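4.2 Tidying books: what was asked of the arms

Of the household chores we considered, putting books back on a shelf looked the most forgiving. A book doesn't spill, it keeps its shape more or less, and a person of almost any age can manage one while talking about something else. It also turns up in nearly every list of jobs that home robots are said to be on the point of taking over. The brochure for the Grallis service, which first prompted this study, puts it second, after laundry. We therefore expected it to be the easiest of our chores to judge and perhaps the easiest to pass.

We did not ask for alphabetical order or for spines facing outwards. The instruction given to the operators at Pravville was only that the books should end up on the little green shelf and stay there. Odukoya objected at the planning stage that this was too low a bar for anything we would call tidying, and we still think he had a point. A parent who asked for a tidy room and got a leaning heap would send the child back upstairs. We kept the low bar so that a failure could not be blamed on fussiness.

A hardback lying flat has no handle. A person slides a fingertip under one edge, or drags the book to the lip of the table and takes it from there, and seldom notices having done so. Two stiff fingers have fewer choices. They must come at an edge from the side, with the board between them, and the thicker and heavier the volume the less room there is for a poor approach. The copy of Murphy's law, a large black hardcover with scuffs and white scratches on it and a worn edge, was the one the operators least liked being given.
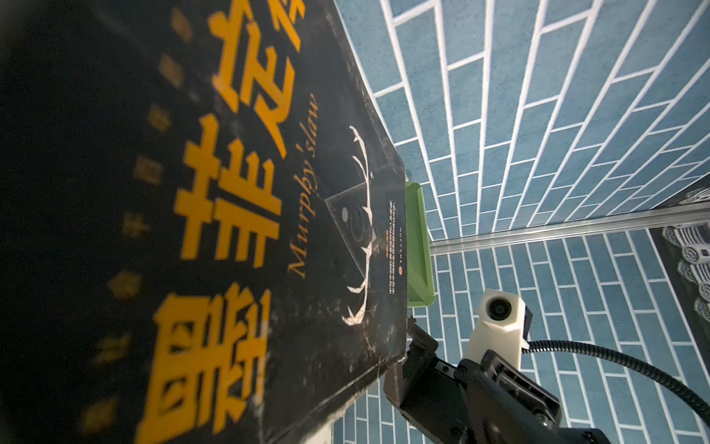
Can a machine of this sort put away a shelf of books without help?

On the evidence gathered at Pravville we would not trust it to. Of 90 attempts in which a book began on the floor, 19 ended with that book on the shelf and nobody's hand in the cell. A further 11 reached the shelf and then slid off it, which we have counted as failures, though the operators' own notes call them partial successes.

The word "partial" deserves some suspicion. It appears often in the reports we reviewed, and it nearly always describes an outcome that a householder would have to put right. A book that has been lifted and dropped is in a worse place than one that was left alone, and may have a bent corner besides. Magesa, who scored the attempts separately from the operators, allowed no middle category at all, and her totals are the ones we use.

Time is the other matter. We set a limit of 60 seconds per book, which the Vastholm group thought harsh and which we thought generous to the point of embarrassment. Relaxing it would have raised the score a little. It would also have meant calling a chore done when the person in the next room had long since got up and done it. Ogbonna suggests in his comments on our draft that speed hardly matters if the machine works while the house is empty. That holds only if it can be left by itself, and on the present figures it can't.

Nor do we find much comfort in the surroundings. The cell has walls on which nothing moves, a floor mat of known size, one shelf in one place and arms bolted to a rail. A living room has a dog, a lamp flex, low sun at four in the afternoon and somebody's mug on the shelf already. Paperbacks and comics raise a further difficulty, as they bend when pinched and slip over each other once stacked, so that adding one to a pile may disturb those placed before it. Effiong's suggestion of bookends was tried in August and dropped, the arms having knocked them over more often than they used them.

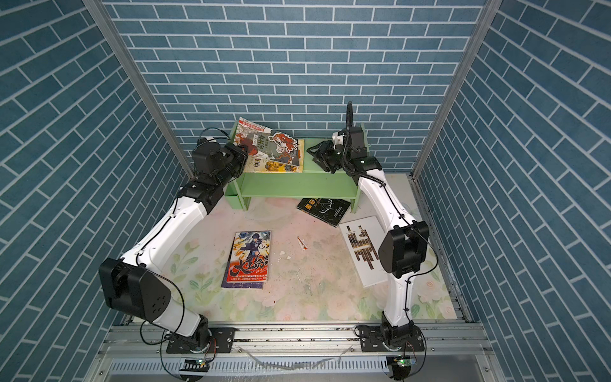
4.3 Folding tea towels

The second chore was chosen by Tello, who argued that cloth had received more attention than books and ought to show the arms at their best. Each towel was handed over crumpled, and the arms were to return it folded in four. We used the same time limit and the same scorer, and we again let the operators reject any towel they considered unfair before the attempt began. They rejected the linen ones.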